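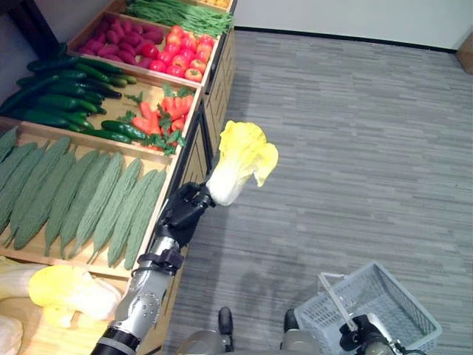

Zultside Nina teleoperation kit: a month of grocery picking

Posted Jun 1, 2026

I've had the Zultside Nina kit on my desk, on my hands and on my face for most of May, and I'm still looking forward to putting it on in the morning. That alone puts it ahead of every other teleop setup I've used. The kit is a headset, a pair of finger-tracking gloves, a waist belt with a tracker on the back, and the software that ties them all to the robot and writes the recordings to disk. You wear it, you move, the humanoid moves with you, and what you did gets saved as a demonstration you can train on.

Our task was shopping. Pick a vegetable off a tiered stand with the right hand, carry the basket in the left, put one in the other, repeat. I recorded 1029 episodes and kept all but 171 of them. With our old joystick rig I'd have been happy to save half!

What I like

The gloves, first and most of all. A napa cabbage is a lousy thing to grab with a robot hand. The white end is smooth and fat, the leafy end crumples if you look at it wrong, and you have to commit to one or the other before your fingers get there. With the Nina gloves I got the hang of going for the white part within an afternoon, and the thumb really does go where my thumb goes (our old gloves had a thumb that went on vacation whenever I made a fist). Bitter melons lying side by side were harder, and I still dig around a bit to get a fingertip between two of them.

Lag is low enough that I stopped thinking about it. Head tracking is smooth too, and I never felt sick, even leaning over to look at the lowest tray.

Two hands at once works well. There's a "hold" pedal that freezes one arm while you use the other, so the basket hand can stay shut on the handle and you can relax your own fingers. I didn't expect to care about the pedal. I now use it in nearly every episode.

Replay is great. You scrub through an episode, trim the dithering off the front, tag it and move on. The tags are just text, so mine say things like "cabbage, second try" and "tomato, too much squeeze."

What bugs me

Calibration has to be redone each time you take the gloves off, even for a coffee. It's quick, but it adds up, and it made me put off coffee.

There's no real touch feedback. You get a buzz in the fingertips on contact and that's it, so with tomatoes you're going by eye. The buzz is the same for a carrot and a cucumber and the edge of the tray.

Battery life on the gloves is fine for a morning and no longer. Buy the second set of batteries. The medium gloves also run small; I had to swap for large.

The export tool choked once I selected more than 400 episodes in one go. It didn't lose anything, it just sat there. Smaller batches went through with no trouble.

Compared with the Ukmont

I used the Ukmont exoskeleton arms for a long stretch before this. They're more exact, no question, and if I were threading cable or plugging in connectors I'd go back to them. But they're heavy, and after 30 minutes my shoulders would be done for the day. For reaching, grabbing and carrying, the Nina wins for me easily. My later episodes look as good as my early ones, and the policy we trained on them reaches for vegetables in a way that looks a lot like me, including a little wrist twist I didn't know I had.

Setup notes

Get the Drerncombe stand mount for the base station if you can. The one in the box wobbles. Do the long calibration on day one and save it under your own name, then use the short one after that. And set your basket height before you start recording, not after, or you'll be re-tagging a whole morning like I did.

Four and a half stars. The missing half is for the tomatoes.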